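The Culness sun lounger, reviewed after a summer and a half on a shared roof terrace

19 December 2019

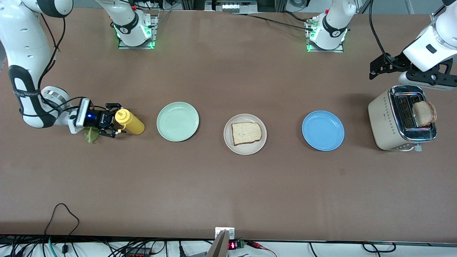
When we moved into our flat, the thing that sold it to us was the roof terrace. It's shared between all the flats in the building, it faces south-west, and on a clear evening you can see right down the estuary to the point where the water and the sky turn the same colour. What it did not have was anywhere comfortable to lie down. There were a few benches (handsome, hard as anything) and a planter you could perch on if you didn't mind lavender up your back, and that was your lot.

So the residents' association asked whether each flat would chip in for proper loungers, and after a great deal of back and forth by email I ended up being the one who picked them. I chose the Culness, in the slate colour, and we bought 5 of them. I've now had the best part of two summers lying on one, and I've been meaning to write it up for ages, because when I was choosing I could find hardly anything from people who had owned one for longer than a weekend.

What you get

The Culness is a full-length lounger with an aluminium frame, a sling seat in woven fabric and a pair of wheels at the foot end. The back goes from completely flat to nearly upright. It comes in two boxes, which arrived on different days and worried me no end, but everything was in there once the second one turned up. You need to bolt the legs on and slide the wheels on to their bar, and the tool for it is in the bag with the bolts. I had the first one together before my tea was cold and the last one together long after I'd lost interest, so do get somebody to help you if you're buying more than a couple!

The instructions are all drawings and no words. They're fine apart from the page with the wheels, where it's very hard to tell which way round the washers go. The curved side faces the wheel. I did two of them the wrong way and they squeaked like a gate until I took them off and turned them over.

Lying on it

Oh, it is comfortable. I am not a small person and I'd got used to the sort of lounger that leaves you with a bar across the backs of your knees, and the Culness hasn't got one there at all. The sling is one long piece from head to foot and it gives just enough. My husband, who is well over six foot, finds that his heels go past the end when it's flat, so if you're tall I would try to have a go on one first. Anyone of ordinary height will be perfectly happy.

Getting up is another matter. It's low, lower than it looks on the website, and my mother-in-law needed both of us to haul her out of it at our August lunch (she has asked for a chair next time). If your terrace is used by older neighbours, I'd put a couple of upright chairs among the loungers. We did that this year with two from Cedo, which are plain and a bit dull but a good height, with proper arms to push up on.

The backrest works on a notched bar, and you have to lift it and lean forward at the same time to change position. You get the knack of it. I do wish it would catch a bit more firmly on the second notch, as it has dropped me flat twice now, once with a full glass of rosé in my hand.

Wind, rain and gulls

A roof is a hard place for furniture. We get wind from the estuary nearly every afternoon, and on an exposed terrace a light lounger will go for a wander. The Culness is heavier than the others I looked at and it has stayed put in ordinary breezes, but I wouldn't leave it out unfastened in a gale. We run a strap through the frames and round the railing when the forecast looks nasty, and so far we haven't lost one.

The fabric drains well. After a shower you can tip the back up, wait a little while and sit down without getting a wet behind. The slate colour has faded slightly on the side that faces the sun, which you'd only notice if you put the two ends together. Gull mess comes off with warm water and washing-up liquid as long as you get to it the same day. Leave it over a bank holiday and you'll be there with a nail brush.

The frames look as good as they did when they came. The bolts don't, I'm sorry to say. Several have a bloom of rust on them, and we're near enough to the sea that I should have expected it. I've ordered stainless ones to swap in during January, when nobody will be wanting to sunbathe.

Cushions and covers

Culness sell their own cushion for it, which I thought was overpriced, so we bought the Tiwari pad instead. It's 46 cm wide, a little narrower than the sling, and it ties on at the top with two tapes. It's lovely and thick, and I've had more than one nap on mine that went on past supper. The tapes could do with being longer. The zip is on the underside and the cover goes through the wash at a low setting without shrinking, though it takes an absolute age to dry.

For the winter we have Rornine covers, and these I'm less keen on. They fit well enough lengthways, but water collects in the dip in the middle and sits there, and after a wet week you've got a small pond to bail out. I've taken to putting an upturned bucket underneath to make a peak. It looks ridiculous and works beautifully.

Would I buy it again?

I would, yes. They were not cheap, and there was some muttering from the second floor, but on a warm evening every single one is taken and I've met more of my neighbours lying down than I ever did in the lift. If you've a small balcony I'd look elsewhere, as it takes up a lot of floor and doesn't fold. For a shared terrace or a poolside with a bit of room round it, it's a very nice thing to have.

Comfort: very good
Ease of putting together: fair, mind the washers
Standing up to weather: good, apart from the bolts
Value: good if you'll use it often

I'll add a note once the new bolts are in and they've had a spring of salt air on them.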